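The Pancake Window

We had one window to dress before the Kollstead spring fair, and I'd promised a breakfast that lit up. Don't ask me why. I'd had two coffees and I was feeling brave!

The pancakes were pretend, of course, with syrup that would never go sticky and a strawberry that would outlive me. All I had to do was get a bit of wire up past them, a red and a green, and hang a little sun over the top. I spread everything out on the yellow and told myself it would take an hour.

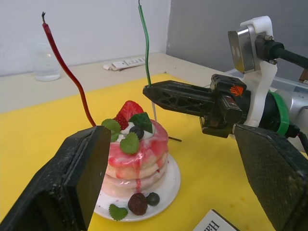

Too much fruit, according to Zixuan Yan, and had I thought about what a breakfast was meant to be selling, exactly, in a shop full of doorknobs?

I hadn't. I said it was about mornings (people open doors in the morning, don't they?) and got a long, kind look for it. Then we both stood there being hungry. It's a rotten thing, arguing over food you can't eat.

So the fruit stayed, and I went back to the red wire, which had ideas of its own. Every time I wanted it straight it leaned off to one side like someone listening at a wall. I talked to it. I called it some names I'd picked up from my gran in Wakard.

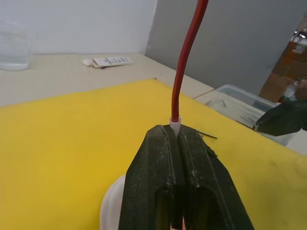
The red one, still not listening.

By then it was dark out, and Zixuan had gone for chips.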